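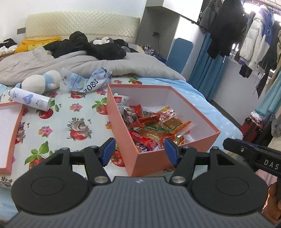

Will my hours be cut when the packing arms start?

Rostered hours stay as they are until the end of March. After that, bench hours at Rustik go down and hand-demonstration hours go up, and each packer's split is set with Shazia Malik before the new roster is posted.

4. Demonstrating with the hand gripper

This section covers the part of the Plulatis changeover that packers do themselves. The arms on Line 2 learn to handle snack packets from demonstrations made by people holding a gripper. Read section 3 (charging and sign-in) first. Demonstrations can be done at the bench or at home, and home sessions are paid at the same hourly rate.

4.1 Before you start

1. Sign in on the tablet and choose "Mixed box". Do not choose "Single line", even if most of the packets look alike.

2. Put the open box on a bed, bench or table where you can reach all four sides. Take the lid right off and lay it to one side.

3. Leave the rest of the room as it is. Bedding, clothes and bags in the background are fine for home sessions. Letters, bank cards and screens showing personal details must be put away.

4. Check that the finger pads are clean and seated. A pad that has lifted at one corner will drag foil.

5. Open and close the fingers a few times with nothing between them. If the movement catches, stop and phone Noman Zaidi in maintenance. Do not oil the joints.

CAUTION: Keep your free hand away from the linkage arms while the fingers are closing. They will pinch.

4.2 Making a demonstration

1. Bring the open fingers to the front edge of the box and hold still until the tablet beeps.

2. Choose one packet. Start with one that is standing up or lying on top. Foil packets and clear packets both count, and a session should have some of each.

3. Come down over the packet at the speed you would use with your bare hand. The older Tramton instructions told people to go slowly. Ignore this, as the arms copied the slow speed and Line 2 fell behind.

4. Close the fingers on the sealed end where you can. Don't squeeze the middle of a packet with anything crumbly in it.

5. Lift clear of the rim, move to the side, put the packet down and open the fingers.

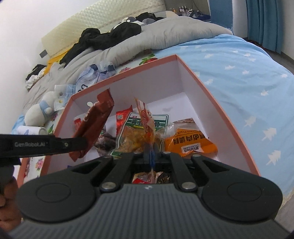 6. Go back to the front edge and wait for the beep again. That is one demonstration.

7. If you drop a packet, carry on. Pick it up with the gripper from wherever it landed and finish the move. Dropped packets are kept in the set.

8. When the box is empty, refill it by hand in any order. Packets can lean on each other or overlap. Tidy rows are no use here.

NOTE: A full set is 300 demonstrations. You are not expected to finish a set in one shift. The tablet keeps your count.

4.3 Breaks and sore hands

The gripper is heavier than it feels in the first few minutes. Stop for 12 minutes in every hour, and change hands if you can work with either. Breaks are paid. Report wrist or thumb soreness to Clive Sowerby the same day and you will go back to bench work on full pay while it is looked at.

4.4 What changes on the bench

Two packers per shift will still work beside the arms. They clear jams, pull split packets and check labels. Packers who have completed a set can put their names down for the line-minder course on Friday mornings. Shamim Ghauri takes the names.

Demonstration counts are not used to rate anyone's work. Supervisors see hours only.

4.5 Tablet codes

39: Pad not detected. Reseat the pad and sign in again.
368: Session too long. Take your break, then resume.

Any other code, write it on the fault sheet with the time.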